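A Price Cap Is a Promise, and Promises Need Paying For
Opinion
By Dénes Szénási

When a government announces that it will limit what households pay for gas and electricity, the announcement is usually received as the end of a debate. In most cases it should be the beginning of one. The proposal now before parliament would hold the household tariff at its present level through two further winters, and it deserves closer reading than it has so far been given.

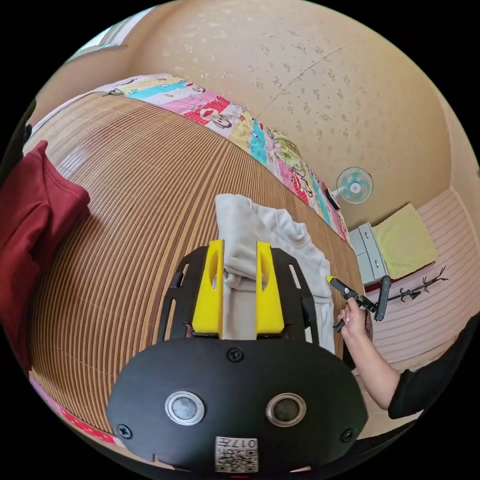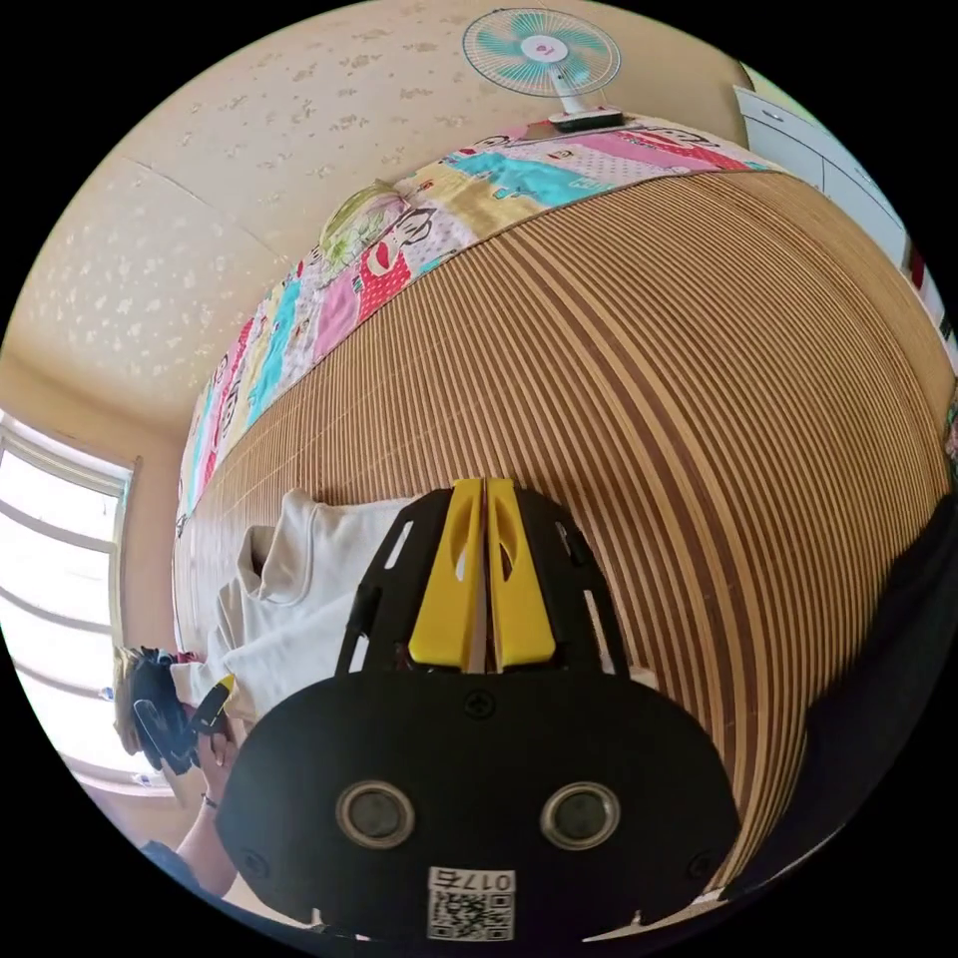 Photos: Kimport

The case for intervention is not in dispute here. Wholesale prices have moved in ways that no family budget can be expected to follow. A pensioner in Nyitrai or a bakery in Desar cannot hedge against a cold January, and has no means of negotiating with a supplier. When the cost of an essential service becomes unpredictable, the state has a duty to step in. The question is how it should do so, and on whose account.

The bill sets a ceiling on the unit price and instructs suppliers to sell at that price to every household up to an annual allowance of 3000 units. The difference between the ceiling and the market price is to be met from a compensation fund. The fund is to be financed partly by a levy on producers and partly by the central budget, in proportions which the text leaves to a later decree.

This last point ought to concern members of every party. A commitment with a fixed benefit and an unspecified source of money is an open-ended one. If prices fall, the matter will be forgotten. If they rise, the decree will be written in haste, at a moment when the budget has already been passed and the choices available to the minister are few. Parliament should settle the division of costs now, in the bill itself, and should require a further vote if the fund is exhausted before the end of the heating season.

There is also the matter of who benefits. The allowance is attached to the meter and takes no account of the number of people living behind it. A single occupant of a large detached house receives the same protected quantity as a family of five in a rented flat. Miklós Juhász, whose paper for the Gumura Institute was circulated to members in September, proposes a lower general allowance of 1750 units, with additional entitlements for larger households, for those with medical equipment at home, and for those who have no alternative to electric heating. His scheme would be more difficult to administer. It would also direct a greater share of the money to people who need it.

The ministry has replied that suppliers do not hold the information required. That is true, but the municipalities do hold it, and they already use it when calculating housing support. An exchange of data between two branches of public administration should not be beyond our means. The tax authority managed something similar for the family allowance, and did so within a single year.

A further weakness lies in the treatment of small firms. Under the present text a business qualifies for the capped price only if its consumption in the previous year remained below 2000 units. Very few workshops, shops or restaurants will meet that condition. Those that do will have every reason to remain just below the line, and those slightly above it will receive nothing at all. A sharp threshold of this kind invites complaints, appeals and creative bookkeeping. A gradual reduction in support would be fairer and would cost little more.

Supporters of the bill argue that simplicity is itself a form of assistance, and that a complicated scheme arrives too late to help anyone. The argument has force. Two winters ago the targeted heating grant required a form of several pages, and many of those entitled to it never applied. No one should wish to repeat that experience. The answer, however, is to make entitlements automatic wherever public records allow it, and to reserve applications for exceptional cases.

Attention must also be paid to what the bill omits. Its 53 clauses contain no reference to insulation, to the replacement of old boilers or to the condition of the district heating networks, many of which lose a considerable part of their heat before it reaches a single radiator. Every unit of gas that is not burned is a unit that need not be bought abroad, subsidised at home or argued over at the next summit. A fixed share of the compensation fund, even a modest one, should be set aside for this work from the first year.

Finally, there is the international aspect. Governments across the continent are competing for the same cargoes. If each subsidises its own consumers without regard to the others, the combined effect will be to keep demand high and prices with it. Joint purchasing and shared storage are slower to negotiate and attract less applause, but they address the price itself. Our representatives should say so at the next ministerial meeting, and should arrive with a domestic policy that does not undermine the argument.

None of these objections requires the bill to be withdrawn. The committee stage begins on Monday, and amendments on funding, allowances and small firms could be drafted without delaying the date on which the ceiling takes effect. Members who support the principle of protection should be the first to put their names to them.

Dénes Szénási writes on energy and public finance. The views expressed are those of the author.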